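Ticket 354: right follower lags leader during bimanual teleop
Opened by: Kinga Kovács
Assigned to: Hagos Woldegiorgis
Status: open

Right arm trails the leader by 26 ms on chair episodes. Left arm is normal. Tulteo build 11, both controllers.

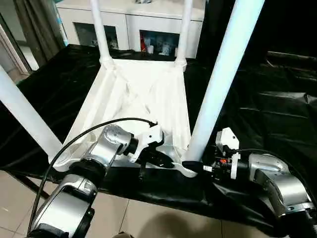 Lag appears only with both grippers engaged. I swapped the leader handles and the fault stayed on the right. With the left gripper clamped on the front rim of the upturned seat, the operator overcorrects on the right and the demonstration is unusable. Cable reseated, no change.

H. Woldegiorgis, August 19, 2025: Check whether the wrist stream is saturating the right controller. Try cloth episodes with recording on.

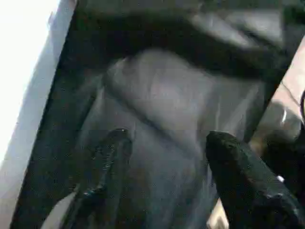 K. Kovács: Done. Same lag with the wrist stream on, none with it off. Log buffer was set to 3000 on the right controller and left at default on the other. Restored default and rebooted. Will rerun the chair task before closing.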